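4.3 Reinigung und Desinfektion von Spiel- und Lernmaterial

Dieser Abschnitt gilt für alle Gruppenräume, in denen das Spülgerät Vuritz aufgestellt ist. Er ersetzt die Fassung vom vergangenen Oktober. Stand: 14.2.21

Vorbereitung

1. Hauptschalter auf Stellung 0 drehen und den Siebeinsatz entnehmen.
2. Siebeinsatz unter fließendem Wasser ausspülen und wieder einsetzen, bis der Bügel hörbar einrastet.
3. Reinigungsmittel Jokier bis zur unteren Markierung einfüllen. Die Dosierkammer fasst 39 ml; eine Überfüllung führt zu Schaumbildung.
4. Material nach Werkstoffen trennen. Holz, Filz und batteriebetriebene Teile sind vom Spülgang ausgeschlossen.

Hinweis: Kleinteile sind ausschließlich im Netzkorb mit Deckel zu spülen. Der Netzkorb (Bestellnummer 117) gehört nicht zum Lieferumfang.

Spülgang

5. Korb mittig einsetzen und die Tür schließen.
6. Programm 2 wählen. Die Laufzeit beträgt 19 Minuten.
7. Nach Programmende die Tür einen Spalt öffnen und 11 Minuten warten.

VORSICHT: Verbrühungsgefahr durch austretenden Dampf. Kinder dürfen sich während der Wartezeit nicht im Bereich des Gerätes aufhalten.

Trocknung und Rückgabe

8. Material einlagig auf einer glatten, abwischbaren Fläche ausbreiten. Hohlräume sollen nach unten zeigen, damit Restwasser ablaufen kann.
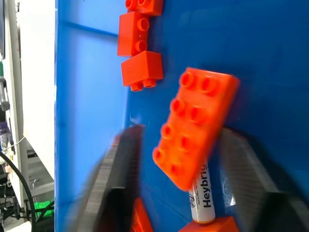

9. Teile mit Rissen oder scharfen Kanten aussondern und im Prüfbuch vermerken.
10. Vollständig getrocknetes Material in die gekennzeichneten Behälter zurückgeben. Feuchte Teile dürfen nicht verschlossen gelagert werden — auch nicht über Nacht.

Bei der Fehlermeldung E4 ist der Zulauf zu prüfen. Tritt die Meldung erneut auf, ist das Gerät außer Betrieb zu nehmen und der Kundendienst der Firma Bajwa zu verständigen. Ansprechpartnerin für Rückfragen zu diesem Abschnitt ist Yuk-lan Wei, Fachstelle Hygiene.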